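Search this journal Search Advanced search

3. Materials and Setting

3.1 The snack set

The sorting task was built on packaged snacks because almost every household in the study kept them, and because they come in shapes that do not stack well together. Boxes have flat sides and corners. Pillow bags have none, and they trap air, so two bags of the same weight can take up very different amounts of room in a bin. Small wrapped pieces slide under larger packages and are easily missed. A kitchen drawer that holds all three kinds tends to end up mixed within a few days of being put in order.

We bought the snacks at the Kuver grocery in Hokden, a mid-sized store with a long aisle of imported food. Packages with Chinese labels made up a large part of the set. This was a practical choice. Many of the people who took part could not read the labels, and we wanted to know how much they relied on color, printed photos and the shape of the package when the words were no help to them. Participants who did read Chinese were kept in the sample and are treated separately in Section 5.

All packages were sealed when bought and stayed sealed through the sessions. Any bag that lost air or split at a seam was taken out and replaced with one of the same product. Boxes with crushed corners were kept, as crushed corners are normal in a home cupboard and did not change how the boxes were handled.

3.2 The surface

Earlier work on household sorting has mostly used tables. In our first home visits, we found that people with a large mixed load to sort often did not use a table at all. They carried everything to the bedroom and tipped it out on the bed. A bed gives more open space than most kitchen counters, and things dropped on it do not roll away or make noise. It also lets a person stand back and look at the whole load at once.

A bed brings its own problems. The surface gives under the hand, so a box set on its edge leans or falls over. Light bags shift when something heavier is put down beside them. Packages drift toward the low spots and come to rest against each other, and the groups a person has made begin to run together. We chose to keep these conditions and ran the main sessions on beds in 11 homes in the Khurana district. Figure 2 shows snacks being picked up from a bed.

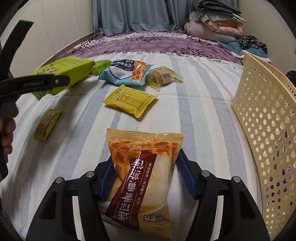 Figure 2. Bagged and boxed snacks during sorting on a bed.

Each session began with the snacks spread out over the bed in no set order. We did not place them by hand. They were poured from a cloth sack held at waist height, and only packages that landed on the floor were moved. The participant was then asked to sort the snacks "the way you would want to find them later." No number of groups was given and no bins were shown until the sorting was finished. We had used bins from the start in the pilot, and people simply made as many groups as there were bins.

Sessions ended when the participant said they were done or after 30 minutes, whichever came first. Two open bins from the Flondov shelf line were then brought in, and the participant packed the sorted groups into them. The bins were too small to hold everything loosely. Some packing choices had to be made, and these often undid part of the sorting.

3.3 Coding

We coded a handling event each time a package left the surface and was put down again. An event was marked as a placement if the package came to rest in or beside an existing group, as a start if it was put down alone in a clear area, and as a return if it went back to the unsorted load. In total, 409 events were coded from the main sessions. Events in which more than one package was lifted together were coded once for each package.

Groups were described by the rule that best fit their contents: package form, color, flavor or food type, size, or the person the snack was meant for. The last of these could not be read from the packages and was coded only when the participant said it aloud. Where more than one rule fit equally well, both were recorded.

Form was judged from the outside of the package only. A crisp or pastry in a pillow bag and the same food in a carton were coded as different forms, even when the participant called them by the same name. We kept a separate note of what each product was called during the session, and the names people gave were often taken from the printed photo. A bag showing pastry was called "the pastry one" by readers and non-readers alike. Plain boxes with no photo were more often named by color.

4. Results

4.1 First groups

Most participants began with the boxes. They were pulled out of the load early and set side by side, usually near the head of the bed or along one edge. Asked about this afterward, participants said that boxes were easy to see and easy to line up. Several added that they wanted them out of the way. Bags were left for later and were moved more often before they settled.

Color was used heavily in the first few minutes and less after that. A green box and a small green package might be put together at the start and then split up once the participant noticed the difference in size. In homes where nobody read the labels, such color pairs lasted longer, and some were still in place when the bins came out.

4.2 Small packages

Small wrapped pieces caused most of the returns. They were found late, under or behind larger packages, after the main groups had been formed. Participants then had to choose between opening a new group for them and tucking them in with something else. Tucking in was the more common choice. The small pieces were also the first to be moved during packing, when they were used to fill the gaps left between boxes and along the sides of the bins.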